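Chapter 4
Work Surfaces and Storage in Small Shops

4.1 Scope of the Chapter

A work surface is any raised, level plane on which material is placed, held, marked, or joined. In most small shops it is the largest piece of furniture and the one chosen with the least care. This chapter treats the surface and the storage next to it as a single system. Section 4.2 covers height and reach. Section 4.3 covers load and stiffness. Section 4.4 deals with color, glare, and shadow, and Section 4.5 with shelving. Tools themselves are covered in Chapter 7.

4.2 Height and Reach

The correct height of a surface depends on the task and on the person doing it. Fine work such as marking, wiring, or inspection calls for a surface slightly above elbow height. Light assembly is done a little below the elbow. Heavy work, in which the upper body bears down on the material, needs a surface lower still. A shop that does all three should have more than one surface, or one that can be adjusted.

Reach is described by two zones. The primary zone is the area swept by the forearm with the elbow at the side. The secondary zone is the area swept by the whole arm without bending at the waist. Parts and tools in constant use belong in the primary zone. Items placed beyond the secondary zone tend to stay there, and the far part of a deep table becomes storage whether or not this was planned.

Rezende and Aoki recorded bench use at a repair shop in Hutport over 11 weeks. Of 2,000 logged hand movements, nearly 80 percent ended in the primary zone. When the parts bins were moved forward, the share rose, and workers reported less shoulder strain. The study was repeated in September at the Seixas shop, where the benches were deeper, with similar results.

4.3 Load and Stiffness

Strength and stiffness are separate properties. A top may carry a load safely and still bend enough to spoil a measurement. For a top supported at both ends, deflection under a central load increases with the cube of the span. Doubling the distance between supports therefore makes the deflection eight times as large. Adding a center support usually costs less than using a thicker top.

Terms introduced in this chapter: deflection, glare, primary zone, secondary zone, span.

Figure 4.1. A light-colored worktable with a shelving unit. Note the soft shadow on the tabletop (see Section 4.4).
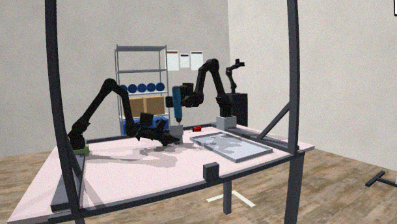
Computer rendering.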